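Tips from the back kitchen – storing, bagging and not wasting stuff

Quick one this month, sorry, am typing between loads of washing. Mostly storage. Some of these are mine, some came in by email, a couple are from the Terbridge swap table where people tell you things whether you asked or not.

Freezer bags

Label before you fill. Pen won't take on a cold damp bag and you end up with a purple smear. What it is, the month, how many it feeds. August mince, two people. Done.

Freeze flat. Fill, squash the air out, lay on a baking tray till hard, then stand them up like records. Thaws in half the time and you can snap a bit off if you only want a bit. Works for stock, mince, tomato sauce, cooked lentils. Doesn't work for stew with big lumps in, use a tub.

Fold the top of the bag down over itself like a cuff before you ladle anything in. Keeps the seal clean. A seal with gravy in it isn't a seal. Stand the bag in a jug if you've only got the two hands.

Last corner of air – zip nearly shut, poke a straw in, suck, zip. Not with raw chicken please!! For raw meat lower the open bag into a bowl of water up to the zip and the water pushes the air out for you.

Washing bags out

Bread bags and veg bags, yes. Anything that's had raw meat or fish in, no, bin it. Turn inside out, warm water, drop of washing up liquid, rinse, then over a wooden spoon stood in a mug. They need air right up inside or they go musty. Beverley Inskip pegs hers on a trouser hanger over the bath and says they're ready by bedtime.

Don't put them away damp. Even slightly. I lost a whole drawerful to black spots last winter.

Dry goods and moths

If you've had moths you know. If you haven't, freeze your flour. New bag of flour, straight in the freezer for four days, then out, leave it shut until it's back to room temperature, then into the jar. Open it cold and it clumps.

Rice the same. Oats the same. Bird seed especially, that's where mine came from.

Once you've got them: everything out. Hoover the peg holes in the shelves, the little ones where the supports go, they get right in there. Wipe with vinegar and water half and half. Then check the lids of jars, under the rim. Heidrun Hubmann emailed to say she puts bay leaves in hers. I've never found it did much but it smells nice and she swears by it, so.

Thin carrier bags are no good for keeping anything long term, moths chew through. Glass, tin or thick plastic with a proper lid.
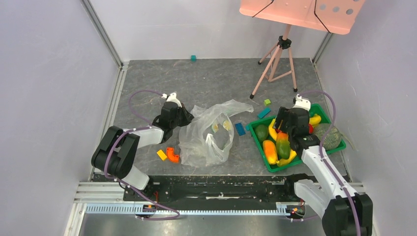

Bread

Stop keeping it in the fridge. Goes stale quicker. Bread bin, or a cloth bag inside a loose plastic one if your kitchen's dry like mine.

Slice before freezing. Bit of baking paper between every second slice and they come apart without the butter knife and the swearing. Toast from frozen.

Stale end of a loaf – run the crust under the tap for a second, literally a second, then hot oven, six or seven minutes. Eat it that day, it's a brick by morning.

Crumbs: keep a bag in the freezer door and add crusts as you go. Blitz when full. Straight from frozen onto the top of a pasta bake, no need to thaw.

Salad and herbs

Sheet of kitchen roll in with the salad leaves, change it when it's soggy. Gets you another three days or so.

Soft herbs (parsley, corriander) in a glass of water with a bag loosely over the top, in the fridge. Basil not in the fridge, it sulks and goes black. Windowsill.

Spring onions, same glass, no bag. Rosemary and thyme rolled in a damp cloth.

Too much of any of it, chop, ice cube tray, cover with oil, freeze. Then tip into a bag once solid so you get your tray back.

Limp carrots and celery, bowl of cold water in the fridge overnight. Crisp as anything. I do this nearly every week and I should probably just buy less celery.

Odd weights worth writing on the cupboard door

I've got these on masking tape inside mine.
Level tablespoon of rice, 15 g or near enough.
My blue mug full of plain flour, 240 g. Obviously weigh your own mug, yours isn't mine.
Small jar lid of yeast, one loaf.
Big Dornwood tin, empty, 562 g. Write the empty weight on the bottom of every tin you own, then you can weigh what's left without tipping it out. Best thing I did all year. Came from Abdul-Rahman Appiah, who bakes for the Flandport fete and gets through a lot of icing sugar.

Drawer of lids

Match them all up once. One sitting, cup of tea. Any tub with no lid becomes a drawer tidy or goes under a plant pot, any lid with no tub goes out. Store tubs nested and lids on their edge in a shoebox. Took me 40 minutes and I've not had an avalanche since.

Stained tubs (curry, tomato) – washing up liquid, warm water, a torn up bit of kitchen roll, lid on, shake hard for a minute. Rinse. Lifts most of the orange off. What's left will fade on a sunny windowsill.

Smelly tubs, scrunch of newspaper inside, lid on, overnight.

Your questions, quickly

Tuncay asked about keeping brown sugar soft. Slice of bread in the tub, or one of those little terracotta discs soaked for ten minutes and patted dry. Already rock hard? Damp cloth over the bowl overnight, don't go at it with a knife.

Somebody in Whiteley wanted to know if you can freeze eggs. Yes, out of the shell. Beat them first, pinch of salt or sugar depending what they're for, and write on which.

Cling film that sticks to itself: keep the roll in the fridge. Much better behaved.

Potatoes sprouting – keep them dark and away from the onions. Paper sack, not plastic, they sweat. Knock off small sprouts and use them up, but any green ones go in the bin.

Oven shelves next time, I've had so many emails about oven shelves. Send me what you use and how long you leave it on for, and if its anything with fumes tell me so I can open the window first.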